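Two Arms, Four Trays and a Lot of Wire

I've been hearing the pitch for "robot assembly by subscription" for years now, and I usually nod politely and go back to my coffee. So when Sarska offered to let me sit in on its new bench service, I said yes mostly out of stubbornness. I wanted to see it deal with wire.

Wire is where these things fall down, you see. A box is a box. A wire flops, tangles, grabs its neighbor and comes along for the ride. The service is called Hakis, and the idea is simple enough: you send Sarska your parts, they set up a two-arm bench for you, and you pay 1285 dollars a month while the arms learn your job. There's a setup fee on top (grrr), but you don't buy any hardware, and you can walk away after 60 days.

The job on my visit was a small one, wiring up a round control board for a customer that makes vending equipment. Parts wait in yellow trays, and the work gets done in a steel tray in the middle, on a sheet of white paper.
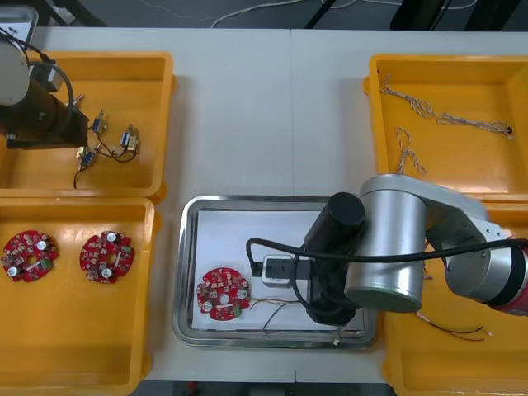
Photo: Ogundipe for Sarska

I'll admit I leaned in. The arm on the right is a big silver thing, the kind you'd expect to see throwing car doors around, and there it was with its gripper pointed down into that steel tray next to a pair of skinny wires. I have dropped smaller boards than that one just by breathing near them!

Chidubem Fashola runs the Hakis program and put up with my questions all morning. I asked the obvious one first, which was how often it messes up. He didn't dodge. Boards are easy, he told me, and loose leads are still a pain, especially when two of them decide to hold hands. A person checks every finished piece for the first 1000 units, and that checking is included in the price. I liked hearing that more than I'd have liked hearing it was perfect.

The trays turned out to be my favorite part of the whole setup, silly as that sounds. You don't need fancy feeders or foam cutouts. Solenoids go in one, boards in another, twisted cable in a third, and the red and black leads get the last one, all just lying there the way I'd leave them on my own bench (okay, neater than that). If your parts change in September, you change what's in the trays and book a retraining session. Sarska includes one of those a quarter and charges for the rest, so do ask about it before you sign.

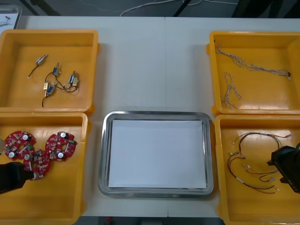
Dayana Marulanda wrote to me that she tried the service for her own shop and would go back, but only for the right job. The monthly price was fair, she said, and the slow part was her end of it: sorting out which steps she wanted done, and in what order, took longer than she'd planned.

That matches what I saw. The paperwork is where you'll spend your evenings. Sarska wants a written step list, spare parts to practice on and someone from your side who can answer questions fast. If you have one product and steady orders, fine. If you make a different gadget every week, I'd hold off.

I also priced the closest rival, Illard, which sells you the arms outright. You own everything, and you also get to fix everything. For a shop my size (me, a cousin and a very old drill press) that's a scary sentence, and I'd take the rental.

My gripes are small. The customer portal is clunky and logged me out 2 times while I was reading a report. I'd also love a plain price sheet with the setup fee printed on it, because I had to ask for that by email. Fashola says one is coming. I've told him I'll check.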